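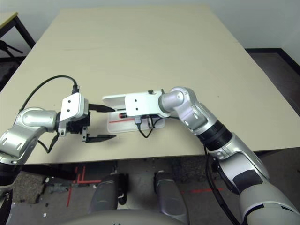

Small clear-ish box, lid up, over the cream table.

Handcombe flip-lid box, the small one. Had mine since May last year so this is a proper long-term review, not a took-it-out-of-the-bag one.

Short version: good box, average hinge, silly price on its own. Get the 3 pack.

I wanted something for the desk drawer. Pens, refills, the little bits that end up under the sticky tape. Was using takeaway containers before, lids never fit after one go through the dishwasher. Dorota Szczepańska at work had a couple of these in her pencil drawer and I pinched the idea.

Plastic is cloudy white, not glass clear. You get colour through it fine, so a red marker reads as a red marker. Labels, no chance, you'll be opening the lid to read anything. Didn't bother me. Might bother you if you're sorting by nib size.

Lid stays up by itself on mine. Handy when you're working one-handed. Of the 3 in the pack, 2 hinges are still good as new, the other has gone a bit white along the fold and I reckon it'll let go by winter. Snap is firm, almost too firm. Have broken a nail. Dropped one off the kitchen bench onto tiles, no cracks, pens everywhere.

Marker ink wipes off with metho. Biro doesnt, or not all of it. Dont leave it on the dash of the car either, the lid on my cousin Cyprian's went wavy and never shut square again.

Compared with the Milter one: Milter is deeper, lid lifts right off, so you lose it. Costs less. If it's living in a drawer and you never move it, get the Milter. For a bag, Handcombe everytime.

Ordered from the Pellthorpe shop, 8 days to get here, packed in way too much paper. Single boxes were out of stock when I looked again, packs were fine.

Would like: a longer size. Full length pencils go in on an angle or not at all. A matte patch on the lid to write on would be nice too.

4 stars. Hinge lost it the other one.

Updated April 5, 2020: dodgy hinge still hanging on.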